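Ticket: wall planner prints blank squares on the shared printer
Raised by: Violeta Gallardo, Dalley office
Status: open, again

First report, February. Every planner over 2000 squares comes out with the bottom rows missing. Driltwood support suggested turning it off and on, which we had considered.

Update 1. Swapped the cable. Same gap, but a nicer cable.

Update 2. Put the job through the Barrientos queue instead. Up to 4000 squares now print, all of them in pale green. We don't own anything pale green.

Update 3. Rolled the driver back two versions. Green gone, gap back – we are where we started, with more paper in the bin. Turned off "fit to page" and the rows returned, though the margins left. 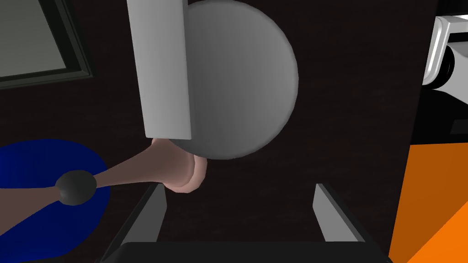 Test page 4: rendered arm and closed hand, grey plates, white bar.

Next step: Gavari to send the older driver. Please stop pressing Resume.

Last updated: February, 16:40
Contact the helpdesk | © Dalley | Back to top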